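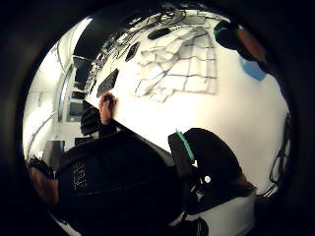
The white table at the Stuvier workshop, with the grid sheet and the cables along the far side.

A gripper you hold in your hand, on a Friday evening
22 September 2023

When I arrive, Negin Bagheri is looking for a screw. It is an M2 screw, four millimeters long, and it fell out of the left finger of her gripper between the door and the table. She looks under two chairs, then she takes a new one from a tea box. "I buy them by the bag now," she says. "In the first month I was still looking on my knees."

Bagheri works in the daytime as a bookkeeper for a dental practice. Two evenings in the week she is at Stuvier, the shared workshop on the second floor above a tile shop, and there she builds Mornar. Mornar is a hand tool with two fingers, a trigger and a camera with a very wide lens. She picks things up with it in her own hand, and the recordings are later used to teach a small arm at home to do the same movements. The arm is a used one with six joints, which she repaired last winter.

I ask her why she did not begin with the arm directly. "I did begin with the arm," she says. "I moved it with two joysticks. For putting one spoon in one cup I needed almost a minute, and after ten spoons I was tired and angry. With the tool in my hand I need four seconds."

The first Mornar was made from a kitchen tong and tape. She still has it, in the drawer with the calipers, but she does not want it in this article. The present version is the fifth. The body is printed in three parts, the fingers are soft and can be changed, and the whole thing weighs 269 grams with the camera mounted. The version before was heavier, and her wrist hurt after half an hour. Most of the saved weight came out of the handle, where she had printed solid walls for no good reason.

The material for version five cost her 109 dollars, without the camera. She keeps a list of it, of course. "I am a bookkeeper, I can tell you also what the tape cost."

The camera gave her the most trouble. The lens sees almost everything around the fingers, and it bends everything too, so a straight table becomes round like a plate. Before the pictures can be used, the software must know how strong this bending is. Bagheri has a printed grid for it, a big sheet of paper with rectangular cells, and it is full of wrinkles.

"For calibration the paper must be flat. Everybody writes this and it is true," she says. "I glued a second one on a glass plate, and that one I use for the real measurement. The big one on the table I keep for quick tests, to see if the lens has moved in the mount. When it moved a lot, you see it also on bad paper."

And does it move? "It did. In July it moved every day." The mount was held by one screw then, and each time she closed the fingers with force, the camera turned a little. She did not notice for two weeks. The arm at home began to reach next to the cup, always on the same side, and she searched the mistake in the training code. There was nothing wrong with the code. Of the 165 recordings from these weeks she could save 58, and the rest she deleted on a Sunday, with a bad mood. The mount has now three screws and a small pin.

The trigger is a different story. She wanted a spring that opens the fingers by itself, and she tried springs from pens, from a clothes peg and from a catalog. The springs in the catalog come from Cruickshank, a shop for clock repair in the next street, and the man there let her test them at the counter. She chose a weak one. With a strong spring the hand works against the tool all the time, and this is visible in the data: the fingers close late, and then too fast.

For the recordings she uses Skondeo, a small program that a member of the workshop wrote for his own project with a wheeled robot. It writes the video and the finger opening into one file, with the same clock. The first weeks with it were not easy, as the program expected wheels. "There was a field for wheel diameter and it must be filled," she says. "I wrote one. In my files there is still everywhere a wheel of one meter."

We talk for a while about what the arm can do today. It puts a spoon in a cup, and it succeeds most of the times when the cup is not moved too far. It can take a sponge out of the sink. Folding a cloth does not work. Glasses she does not try, after one evening in August about which she only says that she owned six before.

I ask if working in a shared room is a problem, with people, chairs and cables everywhere. She thinks about it longer than about my other questions. "At home my recordings were all the same – same table, same lamp. The arm learned my lamp, I think. At Stuvier the table has always other things on it, so the recordings are more different. I was annoyed by this in the beginning. Now I don't clean the table before I start."

The cables she would still like to have shorter. One long cable goes from the tool to the computer, and when she turns around with it, it catches on the chairs. A small battery and a memory card in the handle would solve this, but then the weight goes up again, and she has promised her wrist not to go above 300 grams.

Version six is already drawn. It will have longer fingers for flat objects like plates and lids, and a hook for the cable. She wants to print the fingers next week, if the printer is free. The drawings she gives to anyone who asks at the workshop, and two members have already built their own from version four, one of them for left hand.

Before I go she shows me how the fingers close. It makes a small click. The click is from the new screw, which is one millimeter too long.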